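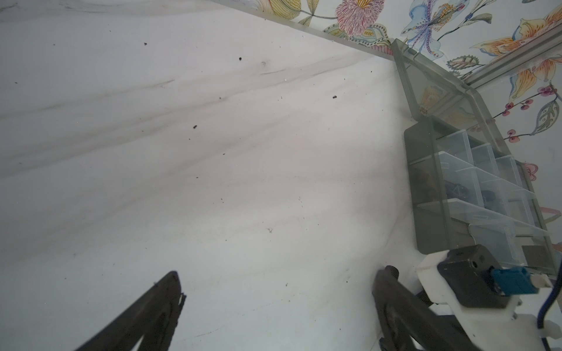

How often do you wipe down a pale marble-look counter? Twice a day at my place, once after breakfast and once before bed, and more if someone's been at the toast.

Short thread on the counter, seeing as I got a few messages about it after the last one. It's white with soft grey veins that run on the diagonal. I like it. It also shows every single crumb.

Five dark crumbs on it today. On the old brown counter I could have left five crumbs for a week. On white you see them as soon as you come in.

The veins hide less than you'd think. The crumbs are dark and the veins are pale grey, so there's no confusing them. What the pattern does hide is hair and fluff. Get your head down level with the surface and you'll find fine fibres all over the place, one of them curled up like a comma.

What I do: dry first, then damp. If you go straight in with a wet cloth the crumbs smear and the fluff rolls into little grey worms and sticks. A dry microfibre, folded in quarters, pulled toward you into your other hand. Then the damp one.

Mekdes Woldemariam asked what I use on it. Warm water and a drop of dish soap. I had a bottle of Nekitz spray for a while and it left a film you could write your name in. Finished the bottle on the bathroom tiles.

The bit where the counter meets the wall is the real job. There's a frosted strip along there, and crumbs like to park themselves against it. I run an old toothbrush along it on Sundays' worth of mess, meaning whenever I remember.

Yes, that's wallpaper. Big pink and purple bloom like a chrysanthemum, something blue and purple like a lily, an orange and yellow one, red-pink berries, leaves done in thin ink lines. White background. My sister Tsion Ayele picked it and I was against it for roughly 2 days.

It came from Sokormont. I don't know if they still carry it. I've got most of a roll in the hall cupboard for patching and I'm not selling it, sorry.

Wallpaper beside a counter does need some care. I don't scrub it. Splashes get dabbed with a barely damp cloth straight away, and I keep the cooking at the other end of the kitchen. Nothing gets fried near the flowers.

The clear organiser with the smoky tint is the other thing people asked about. Hinged lid, see-through dividers, compartments in rows. It sits at the wall end so the lid can tip back against the wallpaper when it's open.

I bought it to stop the drawer situation. Everyone in this house used to drop little bits and pieces on the counter and walk off. Now they go in a compartment. If it doesn't fit in a compartment it goes in the garage.

Clear was a deliberate choice. My last one was a solid tin from Tsegaye and I had to open it every time to see what was in there. Good tin – wrong job. It has buttons in it now.

The downside of a clear box is the same as the downside of a pale counter. Dust shows. I take everything out in June and wash it in the sink, and let it drain upside down on a tea towel overnight. Don't put it in the dishwasher, the heat can warp the lid.

Natnael Tamiru says he lines his compartments with felt. Fair enough, stops the rattle. I tried it and the felt collected crumbs and I had to pick them out with tweezers, so mine are bare.

Lift the box when you wipe. I mean it. I left mine for a fortnight once and there was a neat rectangle of grit under it. Grit under a plastic box gets dragged about whenever someone bumps it, and that can't be good for any surface.

Philomena Cronin wants to know about scratches. None I can find so far. We use boards for cutting and I stuck small felt pads under the toaster. The kettle has a Plelex mat, the 200 mm one, which is slightly too small for it but does the job.

Coffee rings come off with the soap if you get them the same day. Turmeric is another matter. I had a yellow spot near the sink that took baking soda paste and three goes, gently, in circles, 90 seconds or so at a time.

Would I pick white again? Probably. The room is dark in winter and the counter helps. I'd want the same veins and maybe a touch more grey overall, to give the crumbs somewhere to hide.

Bethel Yimer, I haven't forgotten, I'll measure the frosted strip for you tonight. I think it's the standard width but the tape measure isn't where it's supposed to be.

Next thread will be the cupboard under the sink. I need to empty it first.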